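Flemow tabletop kit – my recordings and notes
README, last changed 9/9/24

Hello! If you've landed here you're probably either thinking of buying the Flemow kit from Pamosier or you've already got one and want something to compare yours with. I've had ours since August and this folder is what came out of it: 1058 recorded runs of small tabletop jobs, plus my opinions, which you can skip if you only want the files.

I'm not paid by Pamosier. We bought the kit at full price, and Harvey Pelletier on their support desk has answered a lot of my emails, most of them quite patiently.

What's in the folder

runs/ – one subfolder per run, with the wrist camera video, the arm positions and the gripper opening
notes/ – my plain text notes, one per session, spelling not guaranteed
bad/ – 70 runs I wouldn't train on but didn't want to bin
setup/ – the settings file I load at the start of the day
CHANGES – what I moved or renamed, when I remembered to write it down

The jobs are all of the pick up, put down, move across sort. Cups mostly, with a few bowls. The longest run is 39 seconds. Each one has a short label typed in by whoever was driving, so you'll find "move cup to left" and "cup left" meaning the same thing. Tyson Wong started tidying these and got as far as the end of the first week, so later labels are as typed.

What I think of the kit

The arm itself is good. It's quiet, it goes where you send it and the mounting holes lined up first time (I've had kits where they very much did not). The wrist camera is better than I expected at this size, though anything right up close to the gripper fills the bottom of the picture and you lose sight of the rim you're trying to grab. You get used to it. I found it easier to come in from a bit higher and go straight down.

Driving it by hand is where I changed my mind. The first afternoon I hated it – the default speed is far too jumpy and I knocked everything over. Then Brayden Cloutier found the slow mode, which is three menus deep and called "fine trim" for some reason, and after that it was lovely. Please, Pamosier, make that the default!

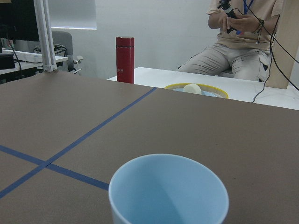 The other thing I'd change is the calibration routine. It wants you to touch off at several points and it gives you no way to redo a single one, so if you fluff the last you start again from the top. Harvey says a fix is on the list. In the meantime I do mine first thing, with a cup of tea somewhere well out of reach, and save the result straight into setup/ so I can load it again after a restart.

The manual is short and mostly right. The page on gripper force has the two settings swapped, so "light" is the firm one. Vernon Bélanger cracked a perfectly nice mug before we worked that out.

Reading the files

The video and the arm positions are saved separately and matched up by time stamp. I use Motari to play them back side by side, and it opens the folders as they are. Li works too if you convert the videos first, but it's slow on the longer runs and it forgets your window layout every single time. If you only need the positions, any spreadsheet will open them.

Things to know before you use this

Nearly all the runs were recorded in the same room, so don't expect a model trained on these alone to cope with your kitchen. Objects move between sessions and I didn't keep a list of where they stood.

People turn up in the background now and then. Everyone who does has said yes to it being shared, and if you pass the files on I'd ask you to pass this README on with them.

I also haven't checked every label against its video. Clifford Doucette checked the first batch and I fixed what he found. If you spot a wrong one, send me the run name and what it should say and I'll put it right in the next upload.

Still to do

Finish the label tidy-up
Try the softer gripper pads (ordered, not here yet)
Write down the shelf height properly
Rename bad/ to something kinder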